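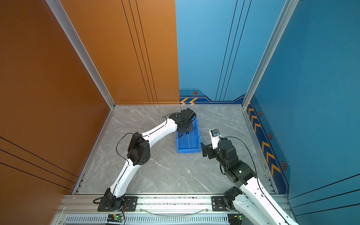
Two arms and a blue bin

peat_and_diesel
Right, so Trullby and Alline are talking again. First time since the fishing row, and the ferry route is apparently on the table too. I know we've been here before, but I read the joint statement over breakfast and it's warmer than I expected. They even used the word "neighbours". Anyone else feeling a tiny bit hopeful or is it just me?

Marrowfat
Just you, mate. They used "neighbours" last time as well and the harbour was shut again by February.

quayside_jen
I'm with peat on this one. My sister-in-law works on the Alline side and says the mood in the port has changed, people are chatting across the barrier again. Small thing, I know, but it wasn't happening in the winter. And the Trullby lot have agreed to let inspectors back on the boats, haven't they?

Marrowfat
They've agreed to discuss letting inspectors back on. Read it again. Second paragraph.

quayside_jen
Fair enough, I'd skimmed that. Still more than we had.

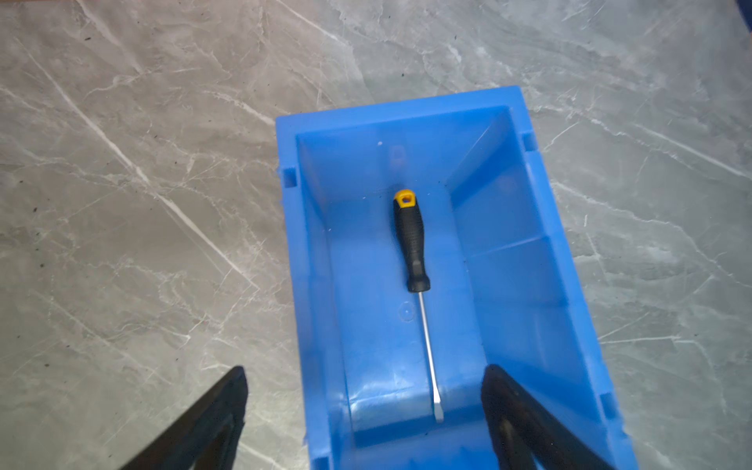
Blue bin with the screwdriver in it

old_tram_ticket
What bothers me is the Zalewska question. Both sides want the island, both sides say it isn't up for discussion, and then everybody claps because they've had a nice lunch. There are 1,470 people living out there and not one of them is at the table. I lived on Zalewska for two years and I can tell you they care a lot more about the ferry than whose flag is on the post office.

peat_and_diesel
That's sort of my point though! Get the boat running first, then argue about the flag. If they start with the island they'll all walk out before the coffee.

old_tram_ticket
And if they leave it till last it never gets done. We did that for years.

hobnail
Has anyone seen what Erudar makes of it? They're meant to be hosting the next round and I can't find a word from their foreign ministry.

Marrowfat
Keeping quiet so they don't get the blame when it falls over. I would.

quayside_jen
You're a ray of sunshine. The evening bulletin said Erudar will put something out once the dates are fixed, so I'd give it a bit.

hobnail
Ta. I'll have a look after tea and post the link if there is one.

Marrowfat
A fiver says no ferry by summer.

peat_and_diesel
You're on.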